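The Nultalel Household Letter
Saturday, April 12, 2025

The mug cupboard, and how I finally got the door to shut

I promised in the last letter that I'd do the pantry next. I haven't done the pantry. I opened the cupboard over the kettle on Monday to get myself a cuppa before starting, and a mug shaped like a pineapple came out and hit the bench, and that was the end of the pantry for this month. Sorry to those of you who wrote in about flour moths. August, I swear.

So, mugs. I got them all out on the kitchen floor (the bench wouldn't take them) and there were 40. Two adults live in this house. One of us doesn't even drink hot drinks after breakfast! I stood there in my socks feeling a bit ashamed and also quite fond of them all, which I think is exactly how a house ends up with 40 mugs in it.

I'd better say where they come from, as I suspect yours come from the same places. There's the fun run mug, three years of it, same picture in different colours. There are the mugs that came with Easter eggs in them. The mug from the conference in a city I've been to once. A set of four stripy ones from when we moved to Nultalel and I was going to be the sort of person who had a set, only now it's a set of three. And then the tall skinny ones that somebody must have thought looked elegant, which go over if you breathe on them and can't be washed unless you've got a bottle brush or a very small child.

My first go at sorting was hopeless. I made a pile of ones I liked and a pile of ones I didn't, and the second pile had two mugs in it. Then I had a rest and a biscuit and tried it another way, by using them. Every time I wanted a drink that week I took one off the floor (they lived along the skirting board in the dining room all week, and the dog was very good about it) and had an ordinary cup of tea out of it at the ordinary spot on the couch. If I was glad to pick it up again for a second cup, it went back in the cupboard. If I found myself fiddling with the handle, or it had gone stone cold by the time I'd read the front page, it went in a box.

A few things I learned, for what they're worth.

Thick isn't the same as warm. I've got a great lump of a stoneware mug that weighs 800 grams with nothing in it. I put it on the kitchen scales, I was that curious. It drinks all the heat out of your tea in the first minute unless you fill it with hot water beforehand, and I'm never going to do that at six in the morning. It's now holding the pegs.

Handles matter more than I'd thought. I want room for two fingers, three if my hands are cold. A handle that takes one finger is a teacup handle and belongs on a teacup with a saucer under it, where you can put it down every thirty seconds. Have a feel of where your knuckle sits, too. If it's up against the hot side of the mug, into the box with it.

Dark insides are no good for tea. This is purely my own view and I've already had an argument over it at home. But I can't tell how strong it is! I go by colour, always have, and in a navy blue mug every cup looks like the bottom of a dam. I made some truly terrible tea on Wednesday in a lovely hand-thrown black one, and I'm keeping that for pencils.

Rims. Once you start noticing rims you can't stop, I apologise in advance. A fat rounded rim is comfy and a bit clumsy, and I dribble. A thin one is nicer to drink from and chips if you look at it sideways. Something in between, please, with no glaze bump just where your bottom lip goes.

And after all that, what do you think I kept going back to? Plain white. I was almost cross about it. I had a whole skirting board of sunflowers and slogans and souvenir koalas, and every afternoon my hand went to the boring white ones from the second-hand shop on Giro Street. You can see the tea, you can see whether it's clean, they go with the good plates and the bad plates, and when one breaks you don't have to hold a funeral. The shop had a crate of them for a dollar each last spring and I only bought four, and I've been kicking myself. I went back on Thursday and of course the crate had fondue sets in it.

There are proper brands that do a plain white one if you want to buy new. The shop at Jeda carries the Urquijo range, and I spent a happy twenty minutes there picking them up and putting them down while the girl at the counter pretended not to watch me. They're nice! They stack, too, two high without any wobble, and that was the thing that sold me in the end. I bought one to try at home before I commit to any more, and I'd tell you to do the same. A cup you like in the shop can be a different beast at your own sink.

Now, the stacking. Our cupboard has one shelf too tall for mugs and one too short for anything else. For years I'd had mugs sitting on the tall shelf with a great empty gap over them, and then more mugs jammed in two deep on the short one with the back row not seeing daylight since we moved in. I bought one of those wire half-shelves with legs. Measure first. I didn't, and I had to take it back and swap it for the next size down. Now there are seven everyday cups at the front where you can reach them, and the visitors' ones are up behind. Seven is my number because that's what the top rack of our dishwasher takes with the glasses in as well. Yours might be five or nine, so go and have a look at your rack before you decide.

A note about storing them rim up or rim down. My mum was a rim-down woman, so the dust wouldn't get in. I've gone rim up on the grounds that the rim is the delicate bit and I'd like it not to be grinding on the shelf. We open that cupboard fourteen times a day, so I don't think dust gets much of a chance.

White does show everything, I'll give you that. Tea stains come up with bicarb and a damp cloth – just a paste, rub it around with your thumb, give it a good rinse. For those grey pencilly marks that teaspoons leave, the bicarb does help but you want to go a bit longer at it. I wouldn't use the green scourer. I did that to a white jug in my twenties and it's held on to every stain since out of spite.

I've also come round to putting a white cup on a dark surface. Our old pine table made them look like something from a hospital canteen, but set one on dark grey and it looks like you meant it. If you've been tossing up about a table or a bench top, take a cup along to the showroom and plonk it down on the samples. I know you'll feel a dill. Do it anyway.
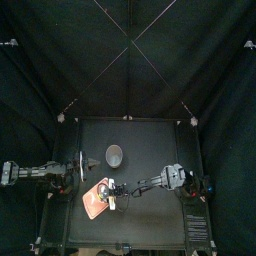
A plain white cup on a dark grey tabletop.

From straight above, a round white cup is just a pale ring with a bit of shadow in it, and I do like that. It's the view you get when you're standing over it waiting for the kettle, or deciding whether there's enough left in there to bother finishing.

Back to the box. I ended up with two boxes, to be truthful, and they've been living in the boot. The Giro Street shop doesn't want any more mugs (there was a sign, and the sign had been underlined) so please ring before you cart yours down there. The stripy three have gone to the community garden for the tea table. The skinny ones are having a new life under cuttings, though I had to put pebbles in the bottoms as there's nowhere for the water to go. My sister has claimed all the koalas, and she lives 667 kilometres away, so they're wrapped in tea towels and coming with us on the next trip. I'd like the tea towels back.

The pineapple survived the fall, by the way, not so much as a chip. I gave it a whole day's trial like the others. It's a terrible mug. The leaves poke you in the cheek. It's at the back of the tall shelf.

If you've got a favourite cup, drop me a line and tell me what's good about it, and if you know of anyone with a crate of plain white ones going cheap, tell me that first. Next time I'll have a crack at the plastic container drawer, and I'd love to hear how you keep lids with their bottoms, as ours seem to have separated for good.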